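Grostley Anti-Static Bench Mat, Grey

Item 862

A two-layer rubber mat for repair benches and hobby tables. The top layer resists solder splashes and cleans up with a damp cloth. The bottom layer grips timber, steel and laminate. Trim it to size with a utility knife and a metre rule.

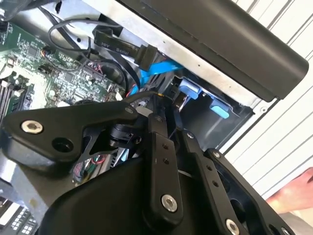 Each mat comes with a snap stud at two corners and a grounding cord 4 metres long. Wrist straps are sold separately - see the Luvumow range.

Size: 60 x 120 cm
Colour: grey, matte finish
Carton quantity: 20

Orders of 40 or more are priced by quote. Contact Lilla Bognár in trade sales. Not suitable for outdoor use or for hot plates.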